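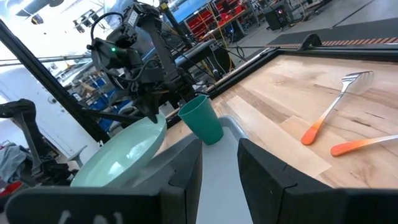 Mint bowl and teal cup, timber benchtop behind

Re-oiling a timber benchtop, how long between coats?
Posted by Thilini Majumder, Tuesday, 7.40 pm

Hello everyone. We moved to a rental in Gillow with a butcher-block benchtop in the kitchen, and the landlord has asked us to oil it before summer. I have never done this before. The tin says to wait 5 hours between coats, but my neighbour told me one full day. Which one should I follow? Also, is it necessary to sand first? The top is not damaged, only a little dull near the sink.

dima_chamoun wrote:
Follow the tin. Every oil is different. What is the brand? If it is a hardwax oil you need very thin coats, and 2 is enough. Give it a light sand with a fine paper, always along the grain, and vacuum well after.

Thilini Majumder wrote:
It is called Bavov Natural. The label does not say hardwax, it only says "for interior timber". I am a bit worried about food. My son eats his breakfast at this bench every morning.

MizanurM wrote:
I must disagree with Dima about the sanding. If the top is only dull, wash it with mild soap, let it dry overnight and put on the oil. I sanded mine the first year and I made a pale patch beside the stove which took three more coats to hide. I would not do it again.

dima_chamoun wrote:
A patch comes when you sand only one place. You have to do the whole top.

MizanurM wrote:
In a rental I would still not do it. The landlord asked for oil, he did not ask for sanding.

ruwan_uddin wrote:
Please be careful with the rags. Lay them flat outside to dry, or put them in a bucket of water. Oily rags in a pile can catch fire by themselves. My cousin lost a garden shed in this way.

For the food question, write to the maker and ask how many days until it is fully cured. Dry to touch is a different thing. I waited 20 days with mine before I put food directly on it, and we used boards and trays until then.

Thilini Majumder wrote:
Thank you, I did not know this about the rags. I will wash only, no sanding, and do one thin coat on Saturday. If it still looks dull near the sink I will ask again.

dima_chamoun wrote:
It will look dull near the sink :) But good luck. Wipe off the extra oil before it gets sticky.

Recent threads
Siriwardena tap dripping after new washer (32 replies)
Edow range hood filter, where to buy?
Colour of grout for a small bathroom
Removing candle wax from floorboards

Contact us | Copyright Gillow Home Forum | Back to top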